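In Praise of the Table That Is Never Quite Clear

There is a table in our front room in Irley which has been, by my reckoning, on the point of being cleared for most of its life. We bought it second-hand from a shop on the Skurkow road, carried it home with a good deal of stopping and resting, and agreed on the doorstep that this one would be kept for meals. I believe it stayed that way until the Monday.

I used to mind. I come from a long line of wipers and straighteners, people who could not sit down to a cup of tea with a newspaper still open on the chair beside them, and for years I took every stray object as a small reproach. Then I got older, and a bit slower on the stairs, and I started to notice that the evenings when the table was at its worst were very often the evenings I had enjoyed the most.

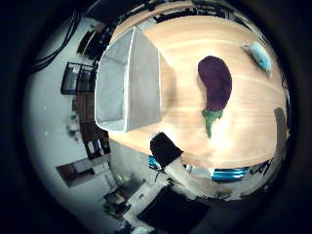

An aubergine, for instance, has no business being anywhere but the kitchen. I know that perfectly well. But you come in with your arms full, you put down whatever is in your hand on the first flat thing you meet, and then someone calls from upstairs or the kettle wants filling, and there it stays, looking rather handsome, until somebody is hungry. I have grown fond of a vegetable on a table. It is cheaper than flowers and you can have it for supper afterwards (sliced thickly, plenty of oil, and more patience than you think you need).

The fashionable answer to all this is the storage bin, and I should say at once that I have nothing against it. We own several. There was a piece in the Pustirden newsletter last winter in which the writer had gone through her whole house and got rid of 276 things, and she recommended a soft fabric bin for every room, to be emptied each night before bed. I tried it, I really did, and I kept it up for the best part of a fortnight. What I found was that the bin filled very nicely and that I then had to go and look in it for everything I wanted, so that by the end of the second week the contents were back out on the table and the bin was sitting up there with them, taking up more room than anything else.

My feeling now is that a bin is a fine thing for what you are finished with and a poor thing for what you are in the middle of. Most of what lands on a table is the middle of something. A cushion is there because it is going to be mended. A bit of card is there because it will be wanted for a parcel, or for a birthday, and if it is put away it will be forgotten and another one bought.

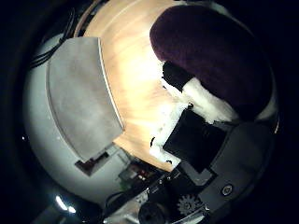
A flat grey panel and a big maroon cushion-like thing, sharing the wood.

My neighbours on Enache Lane keep a table you could perform surgery on, and they are lovely people and very generous with their biscuits, but I notice that I never put my elbows on it. At ours, visitors push something to one side and make themselves a space, and once they have done that they tend to stay for a second cup. I would not swap that for all the clear surfaces in the county.

So by all means have a tidy on a Monday, and sweep up the crumbs, and give the wood a good rub with a damp cloth. I shall be doing the same, working round whatever happens to be there.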